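Bring Back the Refill Counter

When I was a kid my grandmother bought dish soap from a man with a barrel. You brought your own jar, he filled it, you paid and you went home with a sticky jar. I thought it was the most embarrassing errand in the world (the jar used to hold pickles, and you could tell). Now I'd give a lot to have that man back!

I've lived in the same apartment for 14 years, and last May I cleaned out the cabinet under the bathroom sink. You know the one. Half a bottle of this, a third of a bottle of that, two conditioners I hated after one wash and felt too guilty to throw away. It filled a whole trash bag, and most of what was in it was packaging, with a little goo at the bottom for company.

So I've been going to Kidus, the little refill place across from the laundromat, and I'm a convert, with complaints. I love that I can buy a tiny bit of shampoo to try before I commit. I love that the bottle I bring is the bottle I leave with. What I don't love is that it closes at 6, when most people with jobs are still on the bus, and that the hand soap costs more than the supermarket kind in a brand-new pump bottle. How is that supposed to work? We keep telling people to do the thrifty thing and then charging them extra for it.

My friend Nhyira Dogbe thinks these shops will always be for people with spare time and nice tote bags. Maybe! But I think she's giving up too early. Put a refill counter inside the regular supermarket, next to the bread, open as late as everything else. Price it under the bottled stuff, even by a few cents. My neighbors would use it, and they're not tote bag people, believe me.

Until then I'll keep hauling my empties across town and grumbling about the hours. 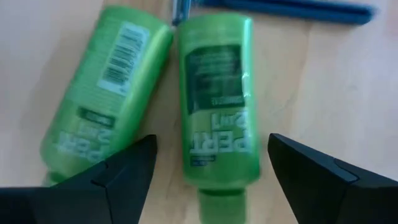

Jordan Sedgwick: I'd be happy with a counter by the bread, but only if they keep the nozzles clean. Ours had one for a while and the spouts were so gummed up that I went back to buying bottles.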